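Tracking down double picks on nested cups

Clodagh Heffernan

The supplier's note that came with our hand-held grippers says a double pick is "an operator habit". I don't believe it. We logged 531 cup transfers in May and 70 of them brought up two cups or more, with careful people doing the work. If your trained policy keeps lifting two cups, check these before you blame anyone's wrists.

First, go back to the demonstrations. Sort out every episode where more than one cup left the stack and put them in a separate folder. Don't delete them yet. We had been told that 4,000 episodes would drown out a few bad ones, and they didn't.
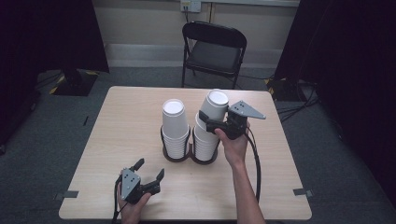

Next, look at how high the fingers close. Paper cups grip each other at the rim, so a squeeze that takes in several rims will bring several cups. Mark the height you want and replay the bad episodes at quarter speed. Ours were nearly all closing too low.

Then test the width reading. Close the gripper on one cup, write down the value, and do the same with two nested together. If the numbers come out the same, your software can't tell a good pick from a bad one, whatever the Palanik manual claims about "grasp confidence".

Check the cable as well. A tug on it can shift the fingers just as they close. Give it some slack and repeat twenty picks.

Last, retrain without the bad folder and run the same test on the arm, with the stop button in reach and hands clear of the stack. Our doubles dropped but did not go away. I still suspect the finger pads, and I'm waiting for a softer set before I say any more.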